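Skamden Automation Group
Minutes of the equipment planning meeting, 16 May 2026
Held in the upstairs room at the Skiststead site

1. Minutes of the last meeting
Agreed as a correct record, with one change: under item 4, "gripper order" should read "gripper finger order".

2. Matters arising
The quote for a replacement wrist cable has come in at 55 pounds, carriage included. Approved. The supplier wants an order number before it will ship.
The request for a second emergency stop button is carried forward to June. The wiring drawing was not ready.

3. Budget position
The balance for the equipment line stands at 3238 pounds. Nothing has been committed against it apart from the cable under item 2. The hire of the Plodthorpe store is paid from the premises line and does not affect this figure.
It was asked whether unspent money can be held over past the end of the year. Answer to be found out before the next meeting.

4. Two-arm station
The station is being used for small-object table work with both arms. Present task set: moving a ball on the football mat, handling the cloth, and picking up closed containers. The members who run the station reported that setting out the objects takes longer than the task itself, and that objects are stored in too many places. A rack of labelled bins was asked for.

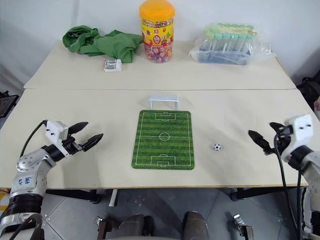

Two-arm station with football mat, goal and ball on the near table, other task objects on the far table.

The join between the two tables was discussed. At present they are simply pushed together, and the far one sits slightly back. Three courses were considered: clamping plates under the join, a single long table, or leaving things as they are and keeping tasks clear of the seam. A single table was thought too large for the stairs. Clamping plates to be priced.

Cable runs were raised. The cables on the arms are to be fitted with clips, and the right-hand one kept off the table edge. Clips are in stock - no spend needed.

5. Gripper fingers
The choice is between printing fingers in-house and buying moulded ones from Zakharchenko. The quote for moulded fingers is 563 pounds for a full set with spares. Printed fingers cost far less but have to be changed more often, and no record has been kept of how often. The meeting was not willing to approve the purchase without that record. A change log is to be started at the station, and the quote brought back in June if it still holds.

6. Any other business
The spare monitor at Plodthorpe may be brought over for the station. The mount is missing and will have to be looked for.

Actions
- Raise order number for wrist cable
- Finish wiring drawing for stop button
- Price clamping plates and labelled bins
- Fit cable clips
- Start finger change log
- Ask about holding over unspent money

Next meeting: June, same room, date to be sent round.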